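Sembiring update teaches its software to notice when a grip is going wrong

22 shares | 6 comments
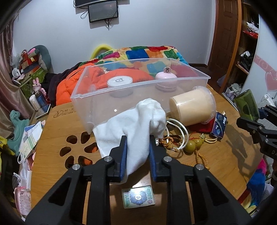
A hand-held gripper pinches a white cloth over a cluttered tabletop.

SKIRKPORT – If you have ever tried to fold a fitted sheet, you will have some sympathy for the people at Sembiring, the small software outfit up the hill from the harbor, who have spent the better part of a year trying to get a computer to understand what happens when you pick up something soft. This March they released the result, a free update to their grasp-planning toolkit, and we are happy to report that it has been worth the wait.

The update is called Ukusby, after the village where the company had its first office over a bakery, and it deals with a problem that sounds a good deal simpler than it is. A box keeps its shape when you squeeze it, so a program can look once, choose a spot to hold and get on with the job. Cloth does nothing of the kind. It bunches up, it slides, it folds over itself and hides the very corner you were hoping to find, and the older version of the toolkit tended to carry on with its first plan long after that plan had stopped making any sense.

Ukusby looks again and again while the jaws are closing. It keeps a running guess about where the edges of the cloth have gone, and when the guess gets too shaky it stops, opens up a little and makes a new plan. The team likes to compare it to feeling around for your keys at the bottom of a bag – you change your mind several times without really thinking about it.

The new planner learned from 3,000 short recordings of everyday handling, made with hand-held grippers at ordinary tables in Skirkport and over in Sesstead. The company wanted tables with plenty going on, the sort with cords and cups and boxes all crowded together, and it seems that neither town had any trouble supplying them. A good deal of the work went into clear plastic, which the old software had an unfortunate habit of looking straight through, so that it would plan a path to a shirt with the side of a storage bin standing in the way.

To see how far things had come, the team put together a set of 873 trial pickups that the planner had never met before, with towels, socks, napkins and one very long scarf among them. The old version gave up on or fumbled 149 more of these than the new one did. Thick quilts are still a sore point, we are told, and so is anything with a shiny lining, and both are on the list for the summer.

There is a nice little extra in the release for people who like to tinker. A replay window now shows each recording next to what the planner was thinking at the time, with its favorite holding spots colored in, and you can drag a slider back to the moment when it changed its mind. One of our newsroom staff lost most of an afternoon to it and came back asking for another.

The download runs on an ordinary desktop computer, though you will want a fairly recent graphics card if you plan to train it on recordings of your own. Anyone using the old toolkit can keep their settings, but saved grasp plans need to be converted first, and the converter is tucked away under the Tools menu.

Sembiring is also holding an open evening at the Sesstead library later in the month, starting at 7 p.m., with a couple of laptops set up so that visitors can try the replay window for themselves. Coffee is provided, and children are welcome as long as they bring a grown-up.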